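Sallora Bench Cell: Set-up Guide
Section 5. Safe working rules for cloth handling

Read this section before you switch on the arms. It applies to the Flirnus two-finger gripper in both the fixed and the wrist-camera versions.

A word on "collaborative" first. The label on the crate says the arms are safe to work beside. Treat that as a sales claim until you have checked your own cell. An arm that is gentle with bare fingers can still do harm with a pointed tip bolted to it, and the risk assessment has to cover the tool, the load and the table together. A certificate for the arm alone covers none of that.

5.1 Before power-up

1. Press each emergency stop in turn and confirm that both arms lose drive power. A green light on the screen is not proof. Push on the arm and feel for the brake.
2. Set the speed limit to 100 mm per second for all teaching work.
3. Set the gripper opening to 90 mm or less.
4. Write down the settings and the software version on the cell card. Do this by hand — the log on the controller can be overwritten by an update.

Note: The Trumico controller restores its default speed after a firmware update. Repeat steps 2 and 3 every time.

5.2 Teaching a cloth pick

1. Lay the cloth on the table and step back behind the floor line.
2. Bring the gripper in with the fingers open and stop short of the fabric.
3. Check the wrist view before you lower the tool.
4. Close at low force. If the cloth slips, change the approach angle before you raise the force.

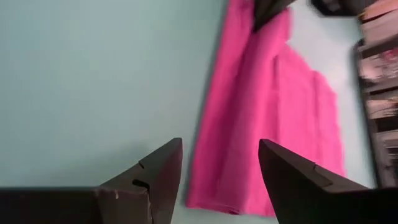 Finger clearance is the check most often signed off without being done. The usual habit is to look at the gap between the tips and call it good. Look at the points as well. With the fingers spread on either side of the pink cloth, the right tip already overlaps the lower edge of the fabric in the wrist view, and a single view like that can't tell you the height of the tip above the table. Confirm the height from the side or from the position readout, and enter the figure on the cell card.

CAUTION: Do not straighten or smooth the cloth by hand while drive power is on, even with the program paused. Pause is a software state. It is not a safe stop.

5.3 Shared work area

Where two tools can reach the same cloth, set up a keep-out zone for each and test both zones at teaching speed. The Tóth zone editor will accept zones that overlap and gives no warning when they do. Compare the corner values yourself.

5.4 Repeat checks

Repeat 5.1 at the start of each shift. Inspect the finger tips for chips and burrs every 3,100 cycles, and replace them in pairs. We have seen no test data that supports the longer interval printed on the spare parts bag, so ignore it.

If any check fails, lock out the cell and go to Section 6.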